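Week 6 handout: Gathering demonstrations with hand-held grippers
Robot Learning Lab, Tumelo Adams 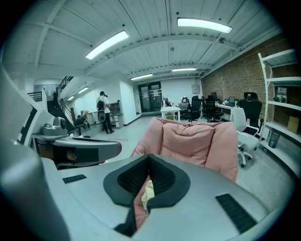 Last week we looked at how a policy is trained once the examples exist. This week is about where the examples come from. You will work in pairs and collect your own set, and the model you train in Week 8 will be trained on it, so mistakes made now will still be with you then.

1. Terms

A demonstration (or episode) is one complete attempt at a task, from the start pose to the end pose. A task is a short instruction such as "fold the cloth in half" or "put the cup on the shelf". A session is everything one pair records between switching on and uploading.

We use the word "operator" for the person holding the grippers. The second person in the pair is the logger. Swap roles halfway through the session.

2. Why hand-held

In teleoperation the operator drives a real arm from a distance. The data match the robot well, but the arm has to be present and each episode is slow. With hand-held grippers the operator does the task directly and the camera on the tool records what the robot's wrist camera would see. You can work in any room. The cost is that your hands can do things the arm cannot: reach too far, turn too fast, or come in at an angle the wrist joints don't allow. Episodes like that get thrown out by the Restico filter after upload. In February's class the filter rejected 90 episodes from one pair, nearly all for speed.

3. Before recording

Check that both lenses are clean.
Open and close each gripper fully, three times, with the log running. The software uses this to find the jaw limits.
Do the mapping pass. Walk slowly through the work area and let the cameras see walls, furniture and ceiling. Position tracking depends on fixed features with some texture – a blank wall close up is the usual reason it fails.
Write the task name in the log exactly as it is on the task sheet.

4. During recording

Start each episode from a different place. If every episode begins with the object in the same spot, the model learns the spot.

Move at the speed you would use to carry a full glass. Keep the object in view of at least one camera when you close the jaws.

People walking through the background are fine. People reaching into the work area are not, and the logger should mark that episode as bad.

If you drop something, pick it up again and carry on, then tag the episode "recovery". These are useful and we never have enough of them. Don't drop things on purpose.

5. How much

The class target is 3000 episodes over all tasks. Each pair is expected to bring in 500, spread over at least four tasks and two rooms. The Derneo baseline, which you will read for next week, used some 1000 episodes for a single task in a single room. Compare its results in the second room with the first when you read it (Table 2).

6. Upload

Upload to the Greltidau folder on the same day. Keep the raw video until the filter report comes back. Late sets are accepted until Sunday at noon.

Reading: Sutherland notes, chapters 3 and 4. Skip the section on calibration boards.

To hand in: the filter report, your log, and one page on which episodes were rejected and what you would change in the next session.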